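Hand-held grippers: blue pads or stock pads for snack bags?

nerkora_bench
2020-02-23
Anyone else comparing finger pads on hand-held grippers? I've been going back and forth for 15 evenings and I'm leaning toward the blue rubber ones. My test is a cardboard box of snack packets on the table, one gripper per hand, pick everything out and put it back. Crinkly wrappers are awful with the stock pads, they just squirt out sideways!
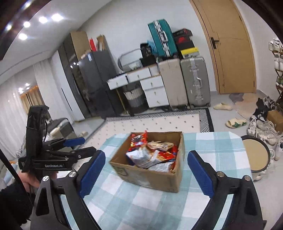 Blue pads open over the snack box, second gripper on the left.

With the blue pads I dropped 4 out of 167 picks. Didn't log the stock ones properly (I know, I know) but it was way worse.

Illik
No log for the stock pads means no comparison, sorry. You also got 15 evenings of practice in between. I'd swap pads every few picks and count both.

nerkora_bench
Fair. I'll redo it. Still, I can feel the difference on the biscuit wrappers.

traltiritz
I'm with Illik on the counting but I'd keep the rubber anyway. My gripe is wide boxes. If the flaps are up, the fingers catch on them going in. Looks like you folded yours down?

nerkora_bench
Yep, flaps down. Haven't tried it the other way.

Eldana Araya
Try it with them up, that's where I lost most of mine. And watch the cable on top of the housing, I snagged one reaching across with the other hand and had to redo the whole run.

Gebretsadik
Disagree on rubber, full stop. Mine got dusty with crumbs after three runs and went slick. Do you wipe them?

nerkora_bench
Uh, no. Adding that to the list, and I'll post both sets of counts when I have them.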